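Hats belong in a bin

Every closet system I have looked at this year has a place for hats, and most of them are wrong about hats. They sell hooks. Hooks by the door, hooks on a rail, hooks on a strap that hangs over the back of the closet. I think a plain clear bin on a shelf beats all of them, at least for baseball caps, and I have come around to this slowly.

I had a Fanell rail for two years. It looked good the day I put it up. Then the caps started to stack, because a hook takes one cap properly and people hang 3 on it. The one underneath gets its back strap bent, and the one you want is always underneath. Dust settles on the crowns. When you pull one off in a hurry the others end up on the floor behind the shoes, where mine stayed until May.

Vanderleia Evangelista, my neighbor in Orkutwood, disagrees with me. She says a bin is where things go to be forgotten, and with a deep one she is right. I had a fabric cube like that once and found a glove in it I had replaced. But a shallow bin with clear sides is a different thing. You see what is in it from across the room, and when it is full you stop – or you give a cap away.

The other objection is that caps lose their shape in a bin. They do if you crush them. Lay them in the same direction, one inside the next, and the crowns hold each other up. I would not do this with a straw hat or anything with a wide brim.

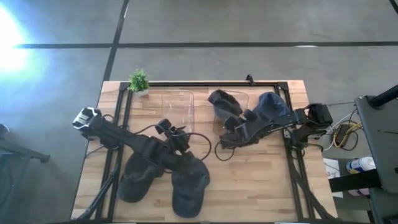 Page last changed: August 2022

Two bins work better than one. Dark caps all look alike on a shelf, and if you own several you will want the ones you wear kept apart from the ones you only keep. Do the sorting on a table, with the bins and the caps out together and some bare wood between them. Sorting inside a closet means you put everything back where it was.

The bins do not need lids. A lid is one more thing to take off, and after a week the caps will be sitting on top of it.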